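**Cream leather lounge + two dogs, am I mad?**

**wattle_and_daub** wrote:

Hi all, long time reader, hardly ever post. We've inherited a big cream leather sectional from my aunt Gizella Bognár, who is downsizing to a unit, and I'm trying to work out how to keep it decent with two dogs in the house.

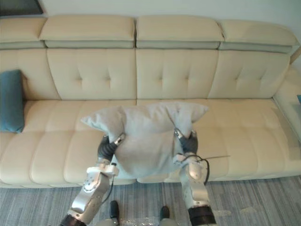 The dogs are Cletus (kelpie cross, 4 years old, opinionated) and Major (retired greyhound, basically a coat rack that farts). Major has never met a couch he didn't consider his. Our old one was brown fabric and hid everything, so I've got no habits at all when it comes to leather. Do you let yours up? Do you condition it? How often? My partner wants to put throws over the lot and I reckon that's a bit sad on a nice lounge, but I could be talked round.

Also the quote from the local leather bloke to clean and seal it was $330, which seemed fair? Or is that a rort?

---

**Jolteck** wrote:

$330 for a sectional is very reasonable where I am. I paid more than that for a three seater and he forgot to do the backs.

Get it sealed before the dogs have had a proper go at it. Body oil is what kills pale leather, way more than claws. You'll see it first on the headrests and the arms, and it'll be from the people, not the dogs!

---

**saltbush_sue** wrote:

Throws. Your partner's right, sorry. We had an ivory leather lounge and a border collie and by the second winter the corner seat was the colour of weak tea. I scrubbed it with everything. Bought a couple of cotton bedspreads from the op shop after that and just washed them every Sunday with the sheets.

---

**Lumer** wrote:

Gonna disagree with Sue. Throws slide off leather the second a dog turns around, and then you've got a dog standing on bare leather with a rumpled throw under one foot, scrabbling to get his balance. That's how ours got its worst scratch. Keep the nails short and let them get used to it, I say.

Greyhounds are good on couches anyway. They climb up, fall over and stay there till tea.

---

**saltbush_sue** wrote:

@Lumer you tuck them in! Push the edge right down the back of the seat cushion and shove a rolled up towel in after it. Hasn't budged in years.

---

**Lumer** wrote:

Yeah nah, I've done the towel thing. Worked with the old girl, didn't work with the staffy. He dug it out for fun.

---

**josefien_b** wrote:

Josefien Brouwer here (I run the grooming van, some of you know me from the pinned thread). Couple of things from the dog end.

Nails: a little bit off every fortnight is better than a big chop every couple of months, the quick will slowly go back if you keep at it. Greyhounds often hate having their feet touched so do it when he's already half asleep. Then file the edges! A freshly clipped nail is sharper than a long one and people always bring them home from the groomer and let them straight up on the good furniture.

Please don't use baby wipes on the leather either. Lots of people do and I've seen a few lounges go tacky from it. Damp cloth, wrung right out, then a dry one.

---

**wattle_and_daub** wrote:

Oh no. I have used baby wipes on it. Twice. Just on the arm where Cletus put his chin after dinner. Stopping immediately.

Filing is a great tip, thank you, I didn't know that about fresh nails. Major does indeed hate his feet being touched, he does the greyhound scream and the neighbours think we're murdering him.

---

**Jolteck** wrote:

Two wipes won't hurt it mate.

---

**crumpet72** wrote:

Unpopular opinion, but teach them to stay off it. Dog beds exist. I spent $800 on a lounge in June and neither of mine has set a paw on it. It took a week of being boring and consistent, and a decent bed right next to it so they don't feel left out.

---

**Lumer** wrote:

crumpet they're on it when you're at work

---

**crumpet72** wrote:

They are NOT

---

**saltbush_sue** wrote:

Feel the cushion when you get home, love. See if it's warm.

---

**wattle_and_daub** wrote:

Update for anyone following. Booked the leather bloke for the week after next, and we've compromised on one throw, tucked in Sue's way, on the long end only. Major has been shown which end is his. Cletus is sulking under the dining table.

Still after a conditioner recommendation if anyone has one that doesn't smell like a shoe shop?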